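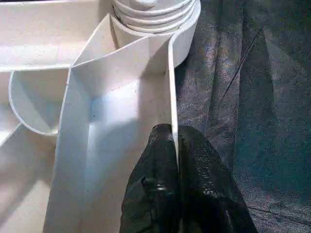

Storage Corner: another stand that promises to clear your counter

Every December the same kind of thing lands in the Okden catalog under a new name, and this year's is the Plonivard. White uprights, white rails, and a white plastic tray divided into sections, all meant to live next to the bathroom sink or on the end of a kitchen counter and swallow up whatever is lying there. It costs 70 dollars. I have owned three stands of this sort over the years and only one of them is still in the house, holding up a tomato plant, so you can guess how I felt about being asked to write up a fourth.

The tray first, as it's what people will buy it for. The sections come in different shapes, including a scooped one with a curved wall, and somebody at a drawing board clearly had particular items in mind for each. I wish they had told the rest of us. My own experience with divided trays is that they work for a week. Then you buy a taller bottle of hand lotion, or a different brand of cotton pads, and the section that was made for the old one is a place for hair ties and a dead battery. A plain tray with straight sides would take anything you gave it. Pale plastic shows the dust too, and inside corners are a nuisance to wipe. An old toothbrush gets into them.

The catalog says you can have it together in 40 minutes, which may be true if you already know which end is up.
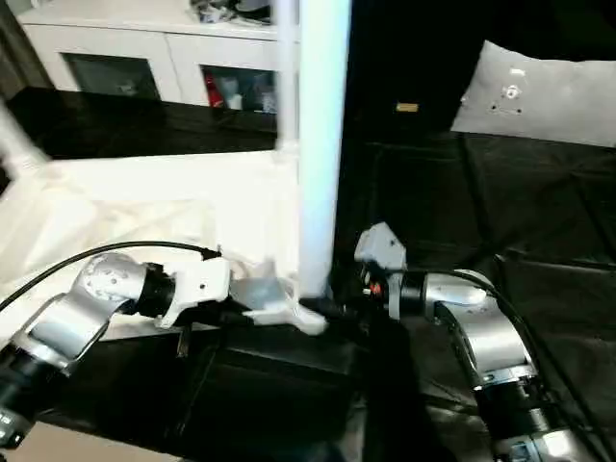
The tall upright with a thinner post next to it, and the rail joined to the post.

My advice for any pole-and-rail stand is to leave everything finger tight until the whole outline is up. If you crank down the first joint because it feels good to have something finished, the last rail will be a hair short and you'll be back at the beginning. Do it on the floor or a big table with a cloth down, and keep the box until you're sure you have all the parts. The instruction sheet for this one shows the rails going on before the trays. I'd do what it says the first time and save your opinions for the second.

Then there are the threads. The load limit is given as 500 ounces, a strange way to say a little over 31 pounds, and I wouldn't go near it. Plastic thread is fine when it's new. It's less fine after you have taken the thing apart to move and put it back a few times, and very easy to start crooked. Turn it backward until you feel the little drop, then forward. If it fights you in the first half turn, stop and back it off.
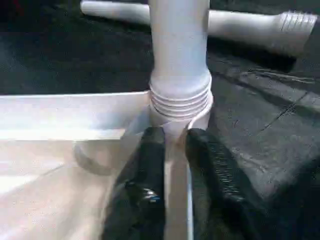 Ridged section of the white plastic pipe, just above the collar.

I'll give the Plonivard this much: the uprights don't need tools, and it comes apart again for washing. The Rolon rack I reviewed in the spring had to be unscrewed with a key the size of a toothpick, and I lost the key. Requena makes a plain two-shelf version with no divided tray for less money, and if I had to spend my own, I would probably spend it there. Before that I'd empty the counter into a shoebox and see what I missed after a couple of weeks. In my case it was a comb and the nail clippers.
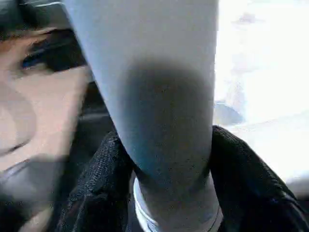

Josphat Khaemba wrote in after last month's piece on racks to say I'm too hard on divided trays. He has kept one by the back door for years, with keys in one section and dog bags in another, and he says the trick is to give every section to one person in the house and let them make their own mess in it. He also says a dab of dish soap on a plastic thread makes it go on straight. I tried the soap on my old stand and it did go on easier, though I wouldn't swear it was any straighter.

His scheme might suit a big family. There are two of us here, and one of us would end up with four sections.

If you've had a stand like this up for more than a year with weight on it, write and tell me whether the rails have sagged and what you keep on it. The address is on the back page. Vesela Georgiou is collecting the letters for the next issue, so please mark yours "Racks" or it will go in with the recipes.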